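FOR IMMEDIATE RELEASE
2019-04-03

Cuesta opens well water testing to all Lulby households, no charge through October

LULBY - Free well testing starts Monday. Any household in the Lulby valley on a private well can drop off a sample at the Cuesta counter on Caron Street and get results by mail or phone. No income limit, no forms beyond the one-page card. Renters too, as long as the owner knows.

The program covers nitrate, coliform bacteria, lead, arsenic and hardness. Pesticide screening is separate and still costs $50. We get asked about that one a lot, so: still $50, cash or check, no cards at the counter until the new reader is set up.

Last year's pilot was small. We took 325 samples, mostly from the east side of the valley where the wells are shallow and a lot of them were dug by hand. 12 came back over the nitrate limit. Those homes were called the same day and offered a second test before anyone spent money on a filter. Second test is part of the deal this year as well.

Funding is from Fasden, the pump and pipe supplier, which is paying for kits, mailing and one extra bench position at the lab. Fasden does not see individual results and won't be sent any names or adresses. That was a condition from our side and it is in the agreement, copy available at the counter for anyone who wants to read it.

How to do it: pick up a kit first. Please do not bring water in a jam jar or a soda bottle, we can't run it. Let the cold tap run five minutes, fill to the line, cap it, keep it in the fridge. Bring it back within 24 hours. Bacteria samples that sit longer get tossed and you have to start over. Drop-off Monday to Thursday, mornings only. Not Fridays, the lab can't read plates over the weekend.
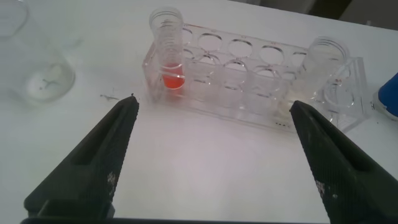 Maite Soler said she had put off testing her own well for years because the water tasted fine, and that taste is a poor guide, "you cannot taste nitrate and you cannot taste lead, so all you know is that you like your water." She asked families with a baby in the house to come in first, and anyone whose well flooded over the winter right after that.

Kits are limited to one per well. We have 1111 on hand and the rest of the order is due in May. If the counter runs out, leave a phone number and we will call when the boxes arrive. Shared wells count as one well, please sort out between neighbors who is bringing the sample in. All homes on the well can get a copy of the results if they are listed on the card.

Results take seven working days, sometimes faster for nitrate. The letter shows your number next to the limit, with a short note on what to do if you're over. It is not a certificate and can't be used for a home sale. Real estate testing needs a sealed sample taken by our staff, seperate fee, call ahead.

Two evening talks on well care are planned at the Lulby library, dates to come. Topics are caps and casings, when to shock chlorinate, and what different filters do and don't take out. Spanish interpreter at both. Bring an old test report if you have one and we can go over it.

Last day for free samples is the last Thursday in October. After that regular prices.

Press questions: Maite Soler, Cuesta, at the Caron Street counter or by phone, mornings best.

###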